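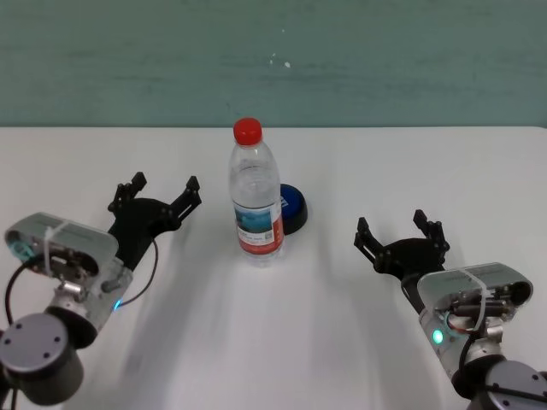
On its 62nd try that Sunday, Cluker opened the water.

I was on the floor of the old Derkell shop eating crackers, and I yelled so loud the dog left. Left hand open near the bottle, right hand open farther off, a little shiver in both wrists, and then that crackle!

Since November it had crushed them, dropped them, and once thrown one clear over my head. Folding towels was still hopeless. Sweeping, forget it.

But I was thirsty, and a machine had opened my drink (it took 3 minutes, who cares). I set out another bottle and said, "Again!"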